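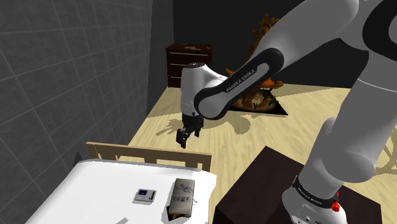

Just buy the thing already, a reader wrote under my last post, you've been planning this since the snow melted and you could have had an arm on a table by now. Fair enough! I laughed, and then I went and opened my spreadsheet again, and then it was past midnight, so I guess that comment did its job.

So this is the budget post. I've been promising one since May and a few of you have asked what's taking so long. The short version is that the arm is one line in the sheet and there are 11 lines in the sheet, and the other ten keep growing while I'm not looking.

Some background if you're new. I write pick and place code for fun, in the evenings, and so far all of it has run in simulation. I have a virtual bedroom where a Franka arm sits on a brown pedestal next to a bed that has a little white gadget and a patterned cushion lying on it. There's a big potted plant with orange leaves over by the drawers too. It costs me electricity and that's it. The question I've been chewing on is what it takes to go from that to a real arm in my real spare room, which is smaller and has much worse flooring.

First off, the arm. I am not buying the one in my simulator. It's a lovely thing to practice with, but it isn't in my price range and I made my peace with that a while ago. What I've been looking at is the smaller stuff, and I've got it down to two sellers. Botberg has a little desktop arm, used, from a place that closed its training lab. Skastar sells a new one in the same size with a warranty and what looks like a decent manual. I went back and forth on these for weeks. The used one is a good bit cheaper, and I had pretty much decided on it, and then I asked what comes in the box. No controller cable. No power supply. No gripper! I mean, I can live without a cable, cables can be found, but an arm with no gripper is a very expensive pointing stick.

So the gripper got its own line. Sikder makes one that fits both arms if you get their adapter plate (sold separately, of course it is). It's a plain two-finger parallel gripper, same idea as what I've been using in the sim, and that matters to me a lot more than I expected when I started. All my grasp code thinks in two fingers coming down from above, opened a bit. If I went with suction cups because they're on sale, I'd be rewriting half of it, and I've already rewritten half of it once this year.

Then there's the mounting. I had nothing in the sheet for this for the longest time. In simulation you put a pedestal under the robot by typing a few numbers and it never wobbles. My first plan was the folding table from the garage – please don't write in, I know. I pushed on one corner of it and watched a coffee mug walk across the top. Now I have a line for a proper steel bench from Zedby, plus bolts, plus having it delivered, which on its own is more than I paid for my desk chair. The bench weighs more than I do. I have stairs.

Which brings me to floor space, and this is the part where the sim has saved me real money. An arm that looks cute on a product page sweeps out a lot of room once it starts moving. I rebuilt my spare room in the simulator with the closet door and the radiator in it, then dropped in an arm scaled to the size I'm shopping for and ran my usual motions. It put its elbow through the closet door on the second try. I moved the pedestal, tried again, hit the window sill. It took me 8 layouts before I found one where it could reach everything I want it to reach and I could still get to the outlet. If I'd bought the bench first I would have bought the long one, and the long one doesn't fit. That's a delivery fee and a return fee I get to keep.

The other lines, quickly, because I know some of you are here for the list:

Emergency stop button, a real wired one. Skastar includes it, Botberg doesn't.
Power strip with surge protection, and an electrician to look at that outlet.
Camera and a stand to hold it over the bench.
Spare finger pads. I crash a lot.
Stuff to pick up. Blocks, cups, a couple of cushions. I put this in as a joke and then it turned into a shopping bag.
Insurance. I called and had a very confusing conversation and I need to call again.
A cushion of a different kind, $1000, that I'm not allowed to touch for anything except surprises.

That last one is the only reason I'm sleeping okay about all this. I used to plan hobby money by adding up the things I wanted and calling that the total. Then I bought a 3D printer that way and ate a lot of rice. So the surprise money goes in first now, and if the sheet doesn't work with it in there, then I wait another month.

As for where I've landed: I'm leaning toward the Skastar after all. Once I put the power supply, the cable and the stop button on the used one, the gap got small enough that I'd sooner have the warranty. I might still change my mind. The seller at Botberg has been really nice about my many emails and I feel a bit bad about it.

To the reader who wants me to get on with it, I do hear you. There's a kind of planning that is just being scared of the checkout button, and I've done plenty of that. I could also have been learning on a real arm this whole time, with all the slop and the weird noises that my simulator doesn't give me. But I'm paying for this out of one paycheck, and moving a pedestal on a screen is free. I'm fine with slow.

The plan from here is bench first, then the outlet, then the arm and gripper together so I can send both back if they don't get along. I gave myself 8 weeks from today, 7/16/18, to have the bench up the stairs. If anyone has moved a steel bench around a tight landing without taking the railing off, please tell me how in the comments. I measured it again this morning and I'm short by the width of my thumb.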